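Week two with the Atalon picking kit on trial. Notes so far, unsponsored. 1/6

Setup took 63 minutes from crate to first pick. The manual says 30. Most of the difference was the calibration step, which fails without an error code if the base bolts are under torque. 2/6

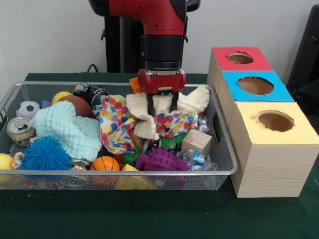
The parallel fingers are the stock ones, black, no pads added. Our bin is mixed on purpose. Balls and blocks are easy targets. Cloth is the hard case: on the cream fleece the fingers press in and the fabric bunches up on both sides – fine for grip, bad for the pose estimate. 3/6

Force limit is set per job, not per object. For a mixed bin I want it per object. Asked Sveva Marino at Atalon, who says January. 4/6

Service plan is 3,000 a year and covers 8 site visits. We have used one. 5/6

Next: 11 hours unattended, same bin. Numbers when I have them. 6/6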